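Discussion in 'Stand Placement and Access' started by ridgeline_923, September 28, 2026

**ridgeline_923**

Looking for input on entry routes to a creek bottom stand. Property is the Skescombe tract, mostly oak ridge with one drainage running north to south. The stand is a hang-on at 19 feet in a double-trunk sycamore, just downwind of a crossing that gets used all fall.

Current access is from the gate on the east side, along the field edge, then straight down the slope. Total walk is 1,431 yards by the GPS track. The last third is in leaves and it is loud. I have bumped deer on three of my last five morning sits, all of them between the field and the creek.

Options as I see them:

1. Keep the east route but rake a path from the field edge to the tree.
2. Come in from the south, in the creek itself, in hip boots. Longer, but the banks are chest high most of the way.
3. Give up on mornings and hunt it evenings only.

Prevailing wind is northwest. Thermals in the bottom are the part I don't have a good handle on.

**Clovis_B**

Option 2. Creek access is the standard answer for a reason. Water covers your ground scent and most of your noise, and chest-high banks hide a man who bends over a little. Check the bottom for rock before you commit to it in the dark.

**hollowpoint_holler**

Option 3. A morning sit in a bottom under a ridge is a thermal problem before it's an access problem. Cold air drains down the slope until the sun gets on it, so before sunrise your scent is sliding downhill and down the creek. Which way does the creek flow?

**ridgeline_923**

South. So drainage air goes south, same direction I would be walking in from.

**hollowpoint_holler**

Then on a still morning anything coming up the creek from the south is in your scent for the first hour or two, and the northwest wind pushes it to the southeast after that. Where do the deer come from in the morning?

**ridgeline_923**

East. They feed in the field overnight and bed on the west ridge, on a bench two thirds of the way up. They cross the creek between first light and 8:00.

**Clovis_B**

That kills the east route, raked or not. You are walking through the deer.

**Tupelo Pete**

I disagree with the creek-is-silent theory. Moving water is quiet to walk in if it's already noisy. In a slow pool with gravel under it, every step sounds like somebody pouring out a bucket. I hunted a creek stand for six seasons and the deer knew I was coming in. What worked was going in stupid early, an hour and a half before light, and sitting still long enough for things to settle down.

Raking is underrated. Do it once in the rain in early fall, and again after the leaves are down in December if you hunt the late season. A raked path a foot and a half wide is enough. Leave the last 20 yards crooked so you can't be seen walking straight at the tree.

**Clovis_B**

Raking doesn't help if the path runs between the food and the bed. Quiet and in the wrong place is still the wrong place.

**Tupelo Pete**

He could rake the south side along the bank instead of wading. I wasn't telling him to rake the east slope.

**ridgeline_923**

Hadn't considered the bank. There is a flat on the west side of the creek, 10 to 15 feet wide, with some multiflora rose in it. It would take a day with loppers. My concern is that a cleared strip on the flat turns into a deer trail and moves the crossing.

**Paula Dobre**

It will turn into a deer trail. I cut one on our lease in Dremdale and had tracks in it inside of two weeks. Whether that hurts you depends on where it ends. If it stops 30 yards short of the crossing and you block the end with a treetop, they tend to hop off it and use the old crossing anyway. If it runs right through, you've built a second crossing and they will pick whichever one your stand doesn't cover.

Other thing - mark it with tacks and not ribbon. Reflective tacks at waist height, on the side you approach from only. Head-high tacks make you point the light up and it carries a long way in a bottom with no leaves on.

**hollowpoint_holler**

Agree on the tacks. Still no on mornings. Has anyone here dropped milkweed at that hour in a bottom like this? I have, and it goes down the slope, hits the creek and turns downstream every time until the sun is on the far side.

**ridgeline_923**

I have milkweed. I'll do a test on two mornings before the season opens, one still and one with a northwest wind over 8 mph, and write down where it goes at 15 minute intervals from the stand height.

**Clovis_B**

Do it from the ground as well. At 19 feet you can be in a different layer than what your boots are leaving.

**ridgeline_923**

Will do. Related question for anyone who logs this kind of thing. I have been keeping sits, wind and sightings in a spreadsheet and it is up to 923 rows. I would like to overlay it on a contour map and filter by wind direction.

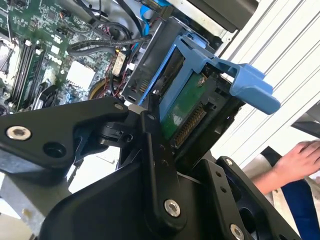
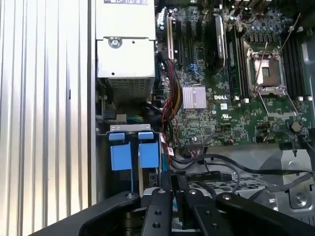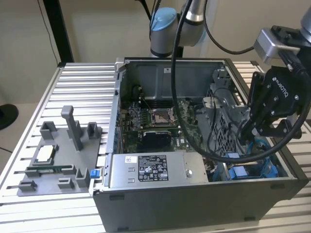 Paula Dobre again, on the log. Filter by wind first and by time of day second, and throw out every sit where you didn't write down the wind when you got in the tree. Forecast wind is worthless in a bottom. When I did that with mine I lost more than half the rows, and what was left said something different from what I'd believed for years. The map overlay can wait. You can sort by hand on paper for one stand.

**Tupelo Pete**

Forecast wind isn't worthless. It tells you which days to leave the stand alone.

**hollowpoint_holler**

It tells you what the wind is doing on top of the ridge. His stand is under it.

**Tupelo Pete**

And the ridge wind is what wins once the thermals quit. We've been around on this before.

**ridgeline_923**

I have measured wind for the last two seasons and forecast only before that. I'll drop the earlier ones and see what's left.

Plan as it stands:

- Milkweed test on two mornings, tree height and ground.
- Walk the creek from the south in daylight and note pools and gravel.
- Hold off on cutting the flat until after the season, with the end stopped short and blocked as Paula described.
- Evenings only from the existing route in the meantime, northwest wind.

**Clovis_B**

Evenings from the east route means you are walking out past the field in the dark with deer standing in it. Go out through the creek to the south even if you come in from the east. Leave a second vehicle or get picked up.

**ridgeline_923**

South end is a gravel pull-off on the county road. I can leave the truck there and have my brother drop me at the gate.

**Paula Dobre**

Have him drive up to the field and get you a couple of times instead. Deer that leave a field because of a truck are back the next night. Deer that leave because a man climbed out of a tree may not be.

**Clovis_B**

That works too if the field is dry enough to drive on.

**ridgeline_923**

It isn't after rain. I'll use the pull-off for wet days. Milkweed results to follow.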